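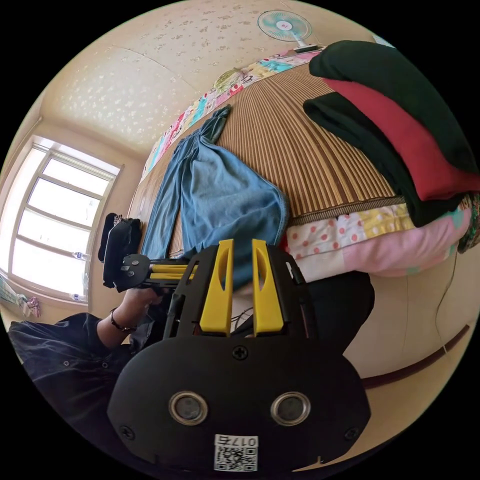
Bedroom work area: jeans laid flat on the bed, folded clothing stacked to one side.

Vacancies > Household and Garment Care > Part time

Garment Folding and Bedroom Reset Assistant (2 positions)

Trindow provides in-home laundry finishing for private households and short-stay apartments. We are hiring two assistants for the Pumphrey route. The work covers the last stage of the laundry cycle: sorting, folding, stacking and putting away clean clothes in the client's bedroom. Washing and ironing are done by a separate team and are not part of this position.

Scope of work

Clothes are delivered to the bedroom clean and unsorted. The assistant clears the bed, checks that the surface is dry, and uses it as the folding area. Bed coverings vary by household. On slatted or woven sleeping mats, garments are lifted and set down, not dragged — zippers and rivets catch on the weave.

Jeans are laid flat with the waistband toward the assistant, closed at the button, and smoothed from the waist to the hem before the first fold. Legs that crumple are straightened again before folding. Standard fold is leg over leg, then in thirds. Tops are folded to the width of the shelf or drawer and stacked with the fold facing out. Dark and bright colors may share a stack once dry. Damp items go back in the delivery bag with a tag.

Each visit is logged in Stirar, our scheduling and checklist app. The log records start time, finish time, items returned and any damage found before handling. A phone is supplied.

Requirements

— Able to stand, bend and reach across a double bed for the length of a visit
— Able to read garment labels and short written instructions in English
— Own transportation within the Pumphrey route
— Background check, arranged and paid for by Trindow

Previous work in a laundry, hotel or clothing store is useful but not required. Training takes 14 hours, paid at the full rate, and ends with a folding check on denim, knitwear and fitted sheets. Applicants who do not pass may repeat the check once.

Hours and pay

Visits run from 9:00 a.m. to 1:30 p.m. on assigned weekdays. Base pay is $318 per week, paid every second Wednesday. Mileage between households is paid separately. Positions start in April.

How to apply

Send a one-page work history and the names of two references to Magdolna Pap, Route Staffing, Trindow, quoting reference 521. State which weekdays you are available. Questions about the folding check go to Vilmos Bárány, who runs the training room. Interviews last half an hour and include a short practical with trousers and shirts.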